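How to Find Out Which Chores a Robot Can Do for You (Before You Spend Any Money)

Updated 12 October 2018

Every time I write about robots I get the same question in my inbox: can one of these things do my chores yet? And every time I want to answer "it depends on the chore," which is a terrible answer, so I finally sat down and wrote out how I test it. You can do most of this at your own kitchen table with no robot at all (I mean it!), and by the end you'll have a pretty good idea of which jobs to hand over and which ones to keep.

What you need

A chore you're sick of. A pair of kitchen tongs. A pair of thick winter gloves. Your phone, for timing. A pad of paper.

Step 1: Write the chore out the long way

Pick something small. I like "put the parts together and clear the table," because it happens at my house constantly and it's a cousin of what people do all day in small shops. Now write down every single motion. "Pick up the ring" is one line. "Turn it over so the pegs face up" is another line. My first list for clearing the workbench was four lines long and I was very proud of it, and when I did the job slowly with the list next to me I found I'd skipped nearly everything. Turning things over in your hand doesn't feel like a step when you have hands.

Step 2: Do it with the tongs

Gloves on, tongs in one hand, other hand behind your back. Try the whole list. It's silly and you should do it anyway — this was how I learned that a coin lying flat on a smooth table is one of the meanest objects ever made. Mark each line with a check if you got it on the first try, a dot if it took several tries, and an X if you gave up.

If the list has a lot of X marks, try again with a second pair of tongs in the other hand. Some of the X marks will turn into dots. Holding a thing steady with one hand while the other hand works on it is half of housework, and it's why I get more excited about two arms than about one very fancy arm.

Step 3: Look at what's in the way

Go back and do the chore on a table that looks like your table really looks. Leave the mail on it. Leave the screwdriver on it. A lot of the impressive videos out there start with a bare surface and one object in a known spot, and that's a fine way to start, but my house has never once looked like that. I lost 10 minutes the first time just deciding what I was allowed to push aside.

Step 4: Score it

Mine is simple. Give each line 2 points for a check, one for a dot and zero for an X. Divide by the best possible score. Anything over three quarters I'd call a fair job to try with a machine. Under half, keep it. In between is where the fun is, and also where your weekends go.

Back in May I ran this on six chores. Sorting socks did worse than I expected (cloth is awful, it's never the same shape twice). Putting blocks in a bin did great. Loading the dishwasher landed in the middle and I'm still arguing with myself about the forks.

Step 5: Try the small-parts version

If you do have access to arms, small parts are where I'd go next. Use things that are rigid and don't roll, in colors that stand out from the table, and leave some of your usual stuff lying around them. Start with one part between open fingers and plenty of room on both sides, then bring in the second arm.

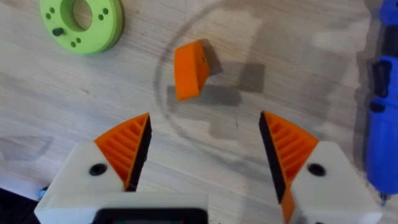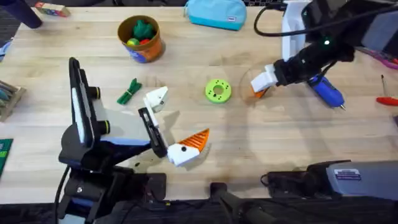

Score the arms with the same list you used for the tongs. Don't go easier on them! I tend to forgive a machine for things I'd never accept from myself, like setting a part down a little crooked and calling it done. Write "crooked" next to the line and give it the dot.

Also time it, and write down the slow ones even when they succeed. A chore that takes you six seconds and takes a machine six minutes might still be worth it if you get to be in the other room. It's not worth it if you have to stand there with your finger over the stop button, and for now I would be standing there.

So, my answer to the inbox question: moving sturdy things from one spot to another, yes, give it a try. Fitting one thing into another, sometimes, with patience. Laundry, please don't write to me about laundry.

If you run the tongs test, send me your list and your score. I especially want to hear from anybody who beats the coin.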